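Ticket: Skanari dishwasher stops mid-cycle, drain light blinks
Opened March 13, 2020
Product: Skanari, bought through Jardine
Location: Sunditville
Status: open

Hi again, me with the dishwasher! I said I'd keep everything in one ticket this time so you don't have to go digging. Short version: the Skanari starts fine, fills fine, washes for a while, and then quits with the drain light blinking and a puddle of gray water sitting in the bottom.

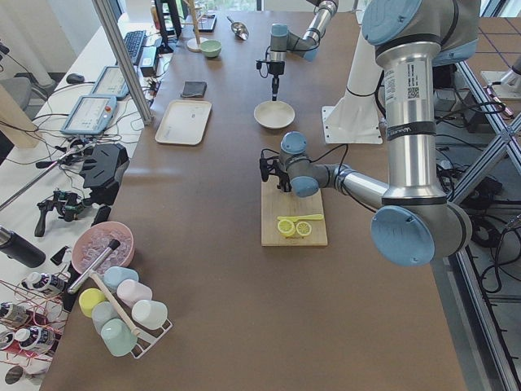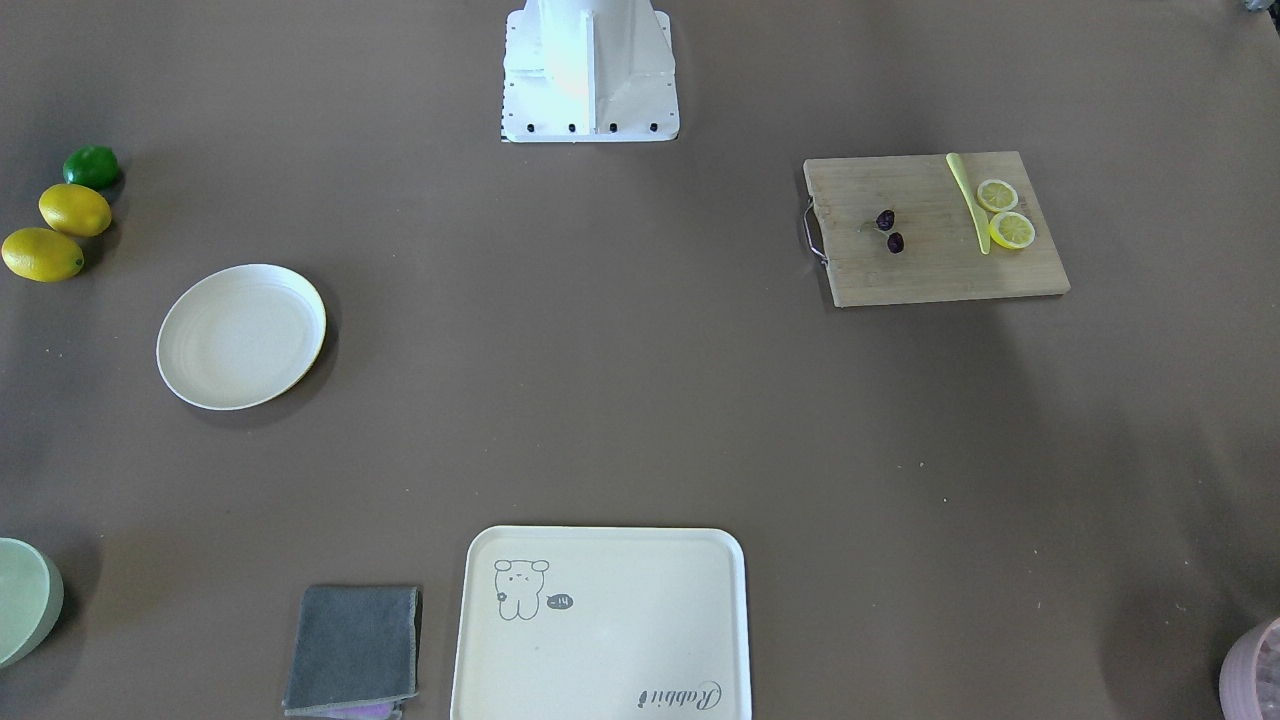
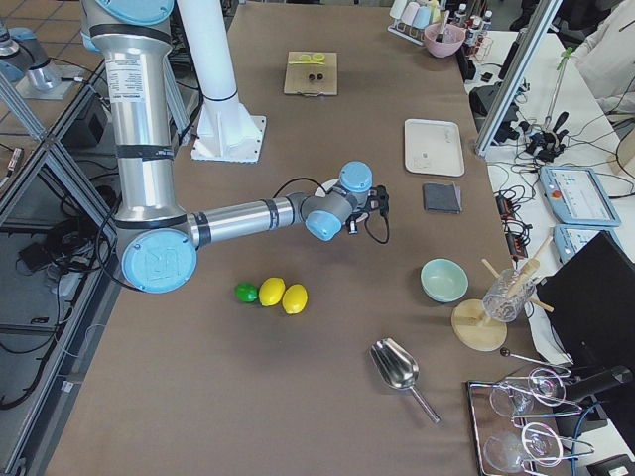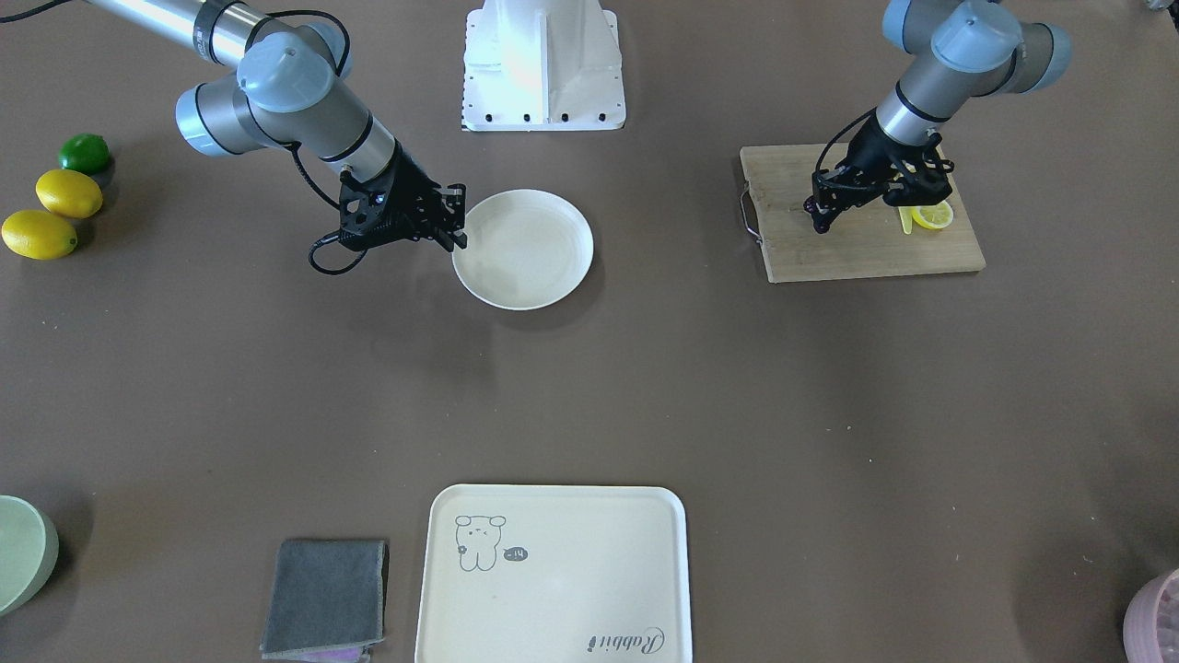 It always quits at the same spot, by the way. I sat on the kitchen floor with the oven timer (glamorous, I know) and it gave up at 17 minutes both times I ran the normal cycle. The quick cycle gets further along on the dial but ends the same way, blinking light and all.

What I've tried so far:

Pulled the filter and washed it in the sink with an old toothbrush. It was pretty gross, so I had high hopes. No change.

Turned it off at the breaker for 5 minutes and turned it back on. The light went away, I got all excited, and then it came right back on the next load.

Took the drain hose off under the sink and ran water through it into a bucket. It flows great. I did find a kink where the hose goes behind the trash can, so I straightened that out and put a zip tie on it. The next load drained about halfway and then stopped, so maybe that was part of it?

Checked the knockout plug on the garbage disposal, like your help page says. It's out. This dishwasher drained perfectly well for 2 years on that same disposal, so I didn't expect much there.

The pump does make a noise when it's supposed to be draining — kind of a hum, then a click, then quiet. I held my phone up to the door and recorded it if you want the sound file.

Update, same evening: I put in one of those Tindimance cleaning tablets and ran it empty on hot. Smells much better in there! Still won't drain. I scooped the water out with a measuring cup and left the door cracked open overnight.

Two questions for you. Can I get at the pump from the front with the kick plate off, or do I have to slide the whole thing out? And is the pump still covered if the Jardine receipt says April? I'd rather not pull it out before I hear back, the floor in there is new and I'm nervous about scratching it.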